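Faltska Rooms: simulated household spaces for floor robots

Hello, and thanks for taking a look at Faltska Rooms! This is the starter pack that comes with every Clulon kit, and it gives you a set of rendered rooms to try your navigation and pickup code in before you let a real machine loose on a real floor (your baseboards will thank you).

The pack holds 731 episodes across 34 rooms, mostly bathrooms, kitchens and hallways. Each episode starts from a different spot and comes with color frames, depth, and a short text goal written in plain words. Episodes run up to 2000 steps, though most people will want to cap them lower while they're getting set up.

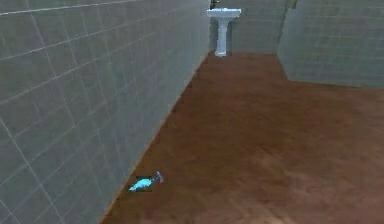 We kept the rooms simple on purpose, with plain surfaces and not much clutter, so that a laptop can keep up. If you'd like busier spaces, the Craddock add-on has them, and it drops into the same folder without any changes to your config file.

A few things we know about and are still working on: small objects can be hard to pick out at the default resolution, floor textures get a bit soft up close, and the Cokley loader is slow the first time you open it. Please do be patient with that one, it caches everything and is much quicker afterward.

The license file is in the top folder. Bug reports are always welcome!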